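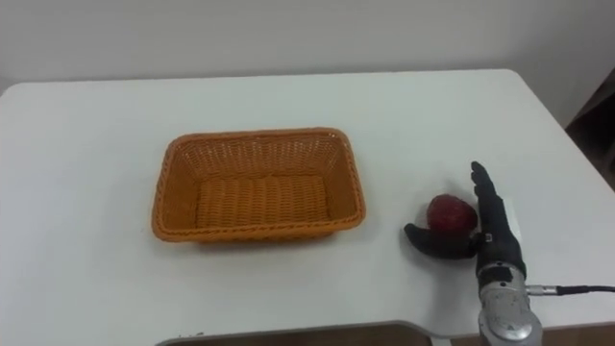 Skatodness
Search this blog Search
6 min read

I spent most of Saturday with my sleeves rolled up and a very small screwdriver behind my ear, and since a few of you asked how the hands on Grillora are getting on, I thought I'd write the whole thing down while my coffee is still hot and my memory is still good.

For anyone new, Grillora is the two-armed robot we keep at Kouris, our little workshop in Fudthorpe, and I'm the one who looks after her from the elbows down. Shoaib Dogar has the software and I have the screws, the cables and the gloves. We share the blame pretty evenly!

The right hand does most of the work, so it gets most of my time. I start at the wrist, where the little connector comes out of the side of the forearm and the thin black cable goes off across the table to the right. That cable has caused me more grief than every motor in the machine put together. Back in September we had finger dropouts for two weeks, and Shoaib went through his logs line by line (bless him) before I thought to wiggle the plug. It had worked itself maybe a hair loose. So now the first thing I do, before power, is put one finger behind the connector and feel whether it sits square. Then I move the arm by hand to the far left end of its reach and look at how much cable is left over. If it pulls straight and tight I feed a little more through from the right. I like to have enough slack to make a loose loop the size of a saucer, though I don't always get it.

Next comes the thumb. There's a small silver fastener near its base, on the back of the hand, and it likes to back out over time. I check it every 600 cycles and I write the date on a strip of masking tape inside the toolbox lid. I had been going a lot longer than that, closer to 2000, until the thumb started landing low and nudging things along the table. A quarter turn was all it needed. Please don't lean on it, though – the first time I did, the joint got so stiff that the thumb stopped short of where it should have been, and I had to take the whole thing apart at nine in the evening.

The black covering comes off about as gracefully as a wet sock. I peel it from the wrist toward the fingertips, turning it partly inside out as I go, and wipe the joints underneath with a dry cloth. Putting it back is slower. Every finger has to seat all the way to the tip or you get a little air pocket there, and then whatever you pick up slides in a way that makes no sense until you pinch the end and feel it squash. We're on glove number 7. Lamai Intarasuk taught me to roll them on like tights, and I have been grateful to her ever since.

Once the hand is dressed again I bring the power up and let the fingers go straight and together, with the thumb swung out wide. I sight along them from the side to see that no finger is lagging behind its neighbors. If one is, I re-zero that finger by itself and leave the others alone.

After that we set the table for the fruit run. Basket to the left of the fruit, long side facing us, nothing else on the white top. 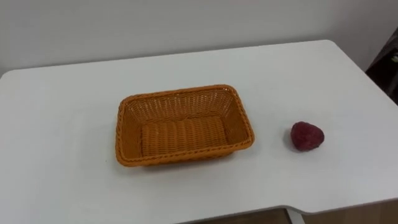

Basket and fruit on the table for the right-hand run.

I like a bit of bare table between the two so the thumb has somewhere to go. Put the fruit too close to the basket and a wide thumb will meet the weave before the fingers have closed at all. I used to lay down tape marks, but they kept curling up at the corners, so these days I set everything by eye and Shoaib grumbles and adjusts his side.

The trick with the pickup is the height. The thumb has to travel low, just above the tabletop, and slip under the curve of the fruit while the fingers stand up behind it like a little wall. I bring the wrist down in tiny steps with the speed turned way down and one hand near the stop button. When I'm happy with it I save the height and give it to Shoaib, and then we let her try it over and over while I watch the cable like a hawk.

We did 38 tries on Saturday before we packed up for lunch. I wrote down the ones that looked off to me and what the thumb was doing at the time, and we'll go through that list together this week. I still have the left wrist to re-grease, and I need to order more gloves in the medium size before we run out.

Recent posts
Rolling on a glove without swearing
The September dropouts, part two
What lives in my toolbox
A quiet week at Kouris
Greasing a wrist joint, slowly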